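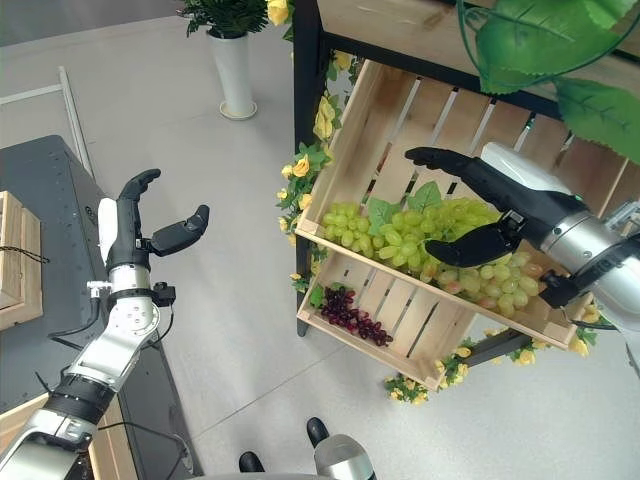 This card covers the sample recordings that Trornley hands out with the Sorkell two-arm retail kit, and it was written by someone who does not work for Trornley. The sales sheet calls the material "shop-floor ready manipulation data." I have gone through it with that phrase beside me and would ask any buyer to do the same. Fruit handling is the task they lead with, and it is a fair test on paper: a big bunch of green grapes in a slatted wooden crate, a much smaller dark red bunch lower down past the divider, and a black five-fingered hand with its thumb curled in front of the green ones. Grapes are soft and hang together badly. A still of a hand over a crate tells you the hand can get to the crate, and the sales sheet uses stills a good deal.

Sorkell sample set, reviewer's data card
Card version dated September 18, 2020
Maintained by Dagmar Havlíček

What you get

The download holds 3171 clips from the head camera, joint readings for both arms, and finger positions for both hands. There is a text label for each clip. Trornley says the labels were written by the operators. Many read as if they were pasted in, since the same typing mistake ("pick up grape bunhc") shows up across whole folders.

Clips are sorted into 6 task folders:

pick_bunch
place_bunch
move_between_crates
restock_shelf
two_hand_lift
misc

The misc folder is the largest. I could not find a rule for what goes in it, and my question to support about this was answered with a link to the sales sheet.

What you do not get

No force readings from the fingertips. The kit is sold with touch sensing as a paid option, and the sample set was made without it. For a product pitched at produce counters this is a strange thing to leave out. You can't tell from these files how hard anything was squeezed.

No record of damage. Whether fruit was bruised, dropped or pulled off the stem is not logged anywhere. The success flag means only that the hand ended the clip inside the target area. A clip in which the bunch stays behind and the hand travels alone would pass, and I found some that did.

No depth images, though the manual has a page on how to load them.

Setup

The recordings were made in Trornley's showroom at Riradholm. Crates sit on black metal shelving dressed up with artificial yellow roses and greenery, much as a florist or a farm shop might do it. I go back and forth on the flowers. They do put clutter at the edge of the reach, and that is closer to a real store than a bare bench. But they look the same in every clip I opened, so a model may well learn the roses along with the grapes.

Other things that never seem to change: the gray floor, the shelf, the crate design, the lighting. There are no shoppers.

Checks I ran

I drew 100 clips at random from the named folders and watched them at normal speed. In most, the label matched the motion. Where it did not, the usual fault was left and right swapped. I then looked for clips with broken timing, meaning that the video and the joint readings drift apart by more than a few video images. There were over 146 of these in the full set. Trornley's own quality note lists none.

The drift is worst in two_hand_lift. Leave that folder out unless you are ready to line the files up by hand.

Loading

Unpack the archive to a path without spaces. The loader script fails silently otherwise and reports an empty set.

python load_sorkell.py path_to_data

Run it with the check flag the first time:

python load_sorkell.py path_to_data check

You will see a long list of warnings about missing depth files. These can be ignored. The warnings about time stamps should not be.

Compared with Dinu

Buyers usually weigh Sorkell against the Dinu kit, so a short word on that. Dinu's sample set is smaller and duller to look at, with plain bins and no dressing. It does log drops. If I had to judge a hand on soft fruit from files alone, I would start there. Sorkell's arms may be the better arms – I can't say from this material, and I doubt that anyone else can.

Suitable uses

Trying out a loader. Getting a feel for the camera view and how much of it the arms take up. Early training on reaching, with the time stamps fixed first.

Unsuitable uses

Claims about gentle handling, throughput or waste. Any purchase decision made without a visit in person, with your own fruit.

Open questions sent to Trornley

1. Which clips were driven by an operator and which ran on their own? The files do not say, and the sales sheet uses the word "autonomous" freely.
2. How many takes were thrown away?
3. Will the set be recorded again with touch sensing? I was told November, with no year given.

Corrections are welcome if they come with a clip number. General assurances have been received already.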